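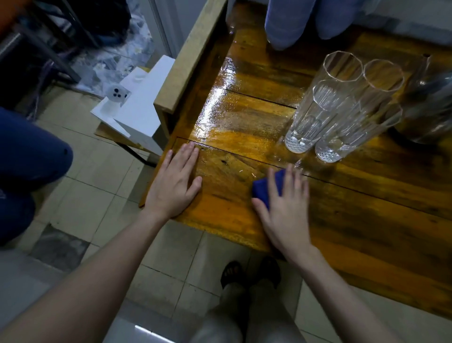 Wiping, right hand on the cloth, left hand flat on the wood

Ticket 803: Osard validator throws "contact label conflict" on tabletop tasks
Status: open, waiting on rules team
Component: Delaunay export, rule set 6

Hi all, me again with the contact labels (sorry!). We've been running the tea table recordings from Julldale through Osard before export, and the validator keeps bouncing clips where the two hands do different jobs. Out of the first 400 clips it flagged almost 200, which seemed nuts to me, so I spent the afternoon going through them by hand.

What I expected: each hand gets its own label, and the export goes through.
What I got: "contact label conflict, secondary hand undefined", then the whole clip is dropped from the batch.

Wiping is the easy one. The right hand has the cloth, so it's "tool contact", and the left is resting on the table, so I put "surface contact". Rule set 6 only lets the second hand be "holding" or "free", and a palm flat on the planks isn't either of those. I tried "free" just to get through and it passed, but I really don't like it. If a robot arm learns from that label it'll think the left hand can be anywhere, and the good practice page in the Gretgate manual says any hand touching the work surface has to be marked.

Update, 2:15 pm. Cleared the cache, re-ran, same error. Rolled back to the older validator and the clips pass, but so does everything else, including a clip I'd left with no hand labels at all on purpose. So the old one wasn't checking a thing. Back on the current version.

Update, 3:40 pm. On to the glass teapot clips, and these are messier.
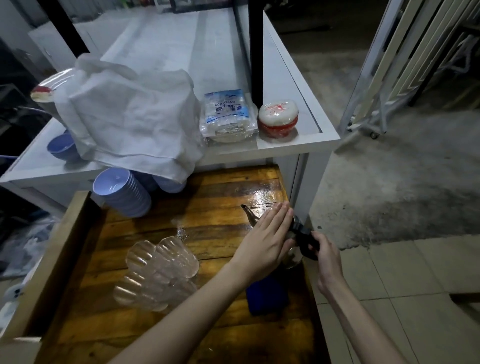
Teapot: right hand on the black handle, left palm against the glass

The left palm is on the side of the pot but the fingers are straight out, so it isn't gripping. One of our labelers wrote "holding", another wrote "support", and the validator only knows the first word. I say "support" is right and should be in the rule set. For a gripper those two are totally different commands, one closes and the other just stays put with a bit of pressure.

I also checked whether the glare from the puddle was throwing things off, because Osard draws its own hand outlines. I re-ran the batch with the outlines turned off and got the same flags, so it's the rules and we can leave the detector alone.

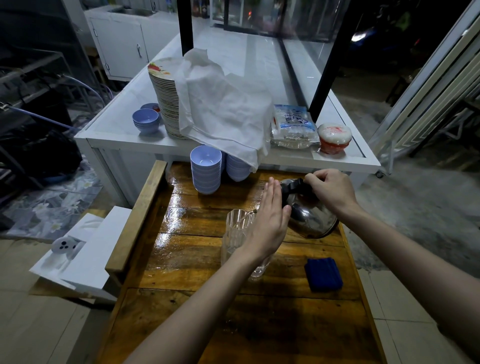 Near-contact is the case I'd most like a written rule for. At the moment our labelers go by feel, and I can't blame them, the manual has one line on it and that line is about conveyor belts. Take the steel kettle: the right hand has the handle, fine, but the left is held flat and upright beside the body with the fingers toward the lid, and I can't tell from one view whether skin meets metal. My suggestion is an "unconfirmed" value that needs a second reviewer before export. I'd hate for us to teach a machine that it's okay to touch a kettle wherever it likes, so when in doubt I'd keep those clips out of anything tagged as contact.

What I'm asking for:
- add "surface contact" and "support" for the second hand
- add "unconfirmed", with a second review
- skip one bad segment and keep the rest of the clip

Workaround for now: I'm parking the flagged clips in the Gretgate holding folder with my labels untouched. Please don't bulk change them to "free", even if the export looks nice and green afterward.

Update, 5:05 pm. Rules team has the ticket. They want to know if "support" should carry a direction (side, top, underneath). I'd say yes for pots and kettles, and I'll add a few sample labels tomorrow morning.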